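Setting Up a Two-Arm Cleaning Bench in a Shared Workshop
Tue 4 September

Part 3 of the Lullora bench notes. Parts 1 and 2 covered the rail frame and the power supplies. What follows assumes both arms are bolted down, homed, and answering on the bus.

What you need

A solid table with a rail frame on the edges
Two arms with parallel grippers
One fixed camera and one head-height camera
Cloths, sponges, a spray bottle, a bucket
Cable ties and floor tape

1. Set the arm spacing

Mount one arm on each side rail. Both grippers must reach the center of the table with the elbow still bent. If either arm has to straighten fully, move its base along the rail and home it again. Tighten the base bolts in two passes and check them after the first hour of running.

2. Route the cables

Run the gripper cable along the outside of each link and tie it at both sides of every joint. Leave a slack loop of 7 cm at the elbow and the same at the wrist. Move each joint by hand through its full range with the power off. Any point where the cable pulls tight will fail later under load.

3. Limit speed and force

In Priltik, open the arm profile and set the speed limit to 40 percent. Set grip force to 50 percent of maximum. Soft items need less, but a low value hides faults in the finger mounts, and those are easier to find now. Save the profile separately for left and right. Copying one to the other also copies the joint offsets.

4. Lay out the items

Use mixed shapes: flat cloths, crumpled cloths, sponges, and at least one bottle on its side. Stand the bucket toward one edge of the table, opening up. Objects may overlap. Check the layout in both camera views before the first run.

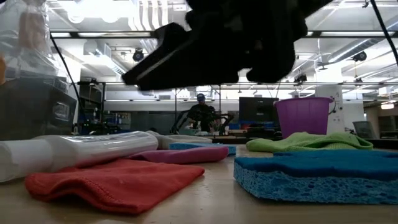

Fixed camera, then head camera:
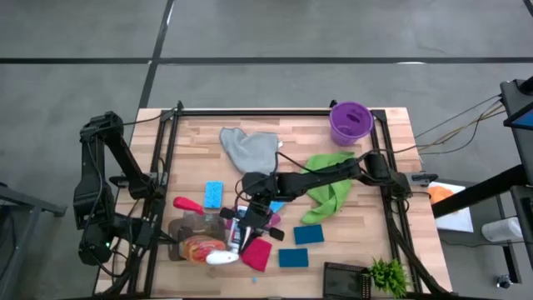 5. Calibrate the cameras

Tape the printed marker sheet flat to the tabletop. Capture it from each camera, then run the solver in Priltik. A residual above 2 mm usually means the sheet has lifted at a corner. Tape it down again and repeat. Remove the sheet before moving any arm.

6. Run the first pick

Start with a crumpled cloth. Approach from straight above, close, lift, and hold for a few seconds before moving to the bucket. Test sponges next and the bottle last. Keep one hand on the stop switch for all of these.

Known problems

Gripper closes but reports open: the finger encoder has lost zero. Cycle power with the fingers fully apart.

Cloth slips on lift: the fingertips are too smooth. Tradia grip pads fit without drilling. The ones sold by Mercado in August were slightly too wide and needed trimming.

Arms stop when they share the center: the keep-out zones overlap. Narrow both by the same amount and test at reduced speed.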